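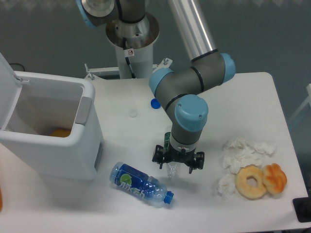

Home | Tickets | Known issues | Status | Search

Zasodbridge: scheduled exports stop after folder rename
Opened Saturday, 06:15. Filed by Danko site admin. Status: resolved, monitoring

Summary

Scheduled CSV exports from the Luslow inventory database to the Itik reporting server stopped overnight. Zasodbridge, which moves the files between the two, reported every job as "complete" with zero errors. The Itik side received nothing after the 01:00 run. Manual exports from the Luslow console worked and produced valid files.

Environment

Luslow on the main database host, no changes this month. Zasodbridge running as a service on the transfer host, default queue settings except for the retry limit, which we set to 5. Itik on its own server, reading from a shared folder. All three hosts are on the same subnet and use the same time source.

Log

06:15 — Morning stock report is blank. Itik shows the last import as 01:00. No alert was sent.

06:22 — Checked the Zasodbridge dashboard. All jobs green. The job history lists 1,092 files as transferred since midnight. Normal volume for that window is far lower, so the number is wrong or the same files are being counted more than once.

06:30 — Listed the outbound folder on the transfer host. It holds 42 files, all with timestamps after 01:00. Opened the oldest and the newest. Both are complete, headers correct, row counts match the source tables in Luslow.

06:41 — Tested the share from the transfer host with the admin account. Can list, read and write. Disk space on the Itik server is fine.

06:48 — Tested again using the service account. Can list and read. Write is refused. This explains the missing files but does not explain the green status.

06:55 — Compared folder permissions. The import folder was renamed during cleanup and a new folder was created under the old name. The new folder inherited permissions from its parent, and the parent gives the service account read access only. The old folder had an explicit write entry that was added when the system was first set up and was never written down.

07:04 — Added the write entry for the service account on the new folder. Repeated the write test. Passed.

07:06 — Restarted the Zasodbridge service. Queue did not move. Dashboard still green, file counter still climbing.

07:15 — Raised the log level from "normal" to "detail" and restarted again. Each file is being attempted, refused, and then marked as sent. The refusal is now coming from a cached session and not from the folder. Service restart does not clear the session cache.
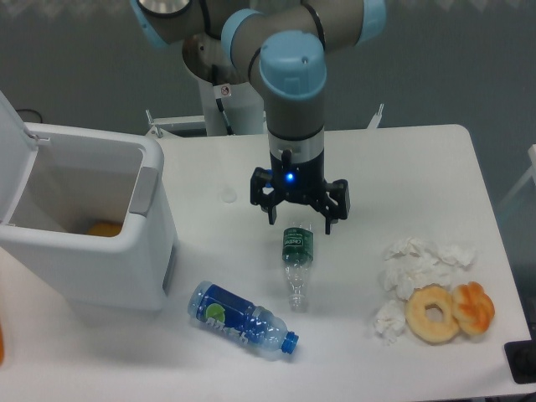
Photo: Danko site admin

07:24 — Stopped the service, emptied the session cache folder by hand, started the service. First file transferred on the first attempt.

07:31 — Outbound folder empty. Itik shows all 42 files received and has started importing.

07:50 — Import finished. Stock report regenerated and checked against Luslow totals for the three largest tables. No differences.

Cause

Missing write permission on the recreated import folder, followed by a stale session that kept returning the old refusal after the permission was corrected.

The false "complete" status is a separate fault. With the retry limit set to any value above zero, Zasodbridge appears to mark a file as complete once the last retry has run, whatever the result. Set to zero, the same refusal shows up as an error. Reproduced twice on the test host.

Workaround

Retry limit set to zero until the fault is fixed. A short network drop will now fail a job outright, and it must be started again by hand. We accept this for now — a red job is easier to deal with than a green one that did nothing.

Also added a check on the Itik server that sends an alert if no file arrives for 15 minutes during the export window.

Open items

Status fault reported to Zasodbridge support with the detail log attached. No reply yet.

Service account permissions to be added to the setup notes for all three hosts.

Log level to go back to "normal" after the weekend. The detail log grows fast.

Related tickets

Luslow console times out on large table preview
Itik import rejects files with trailing blank line
Zasodbridge counter does not reset at midnight
Service account password change procedure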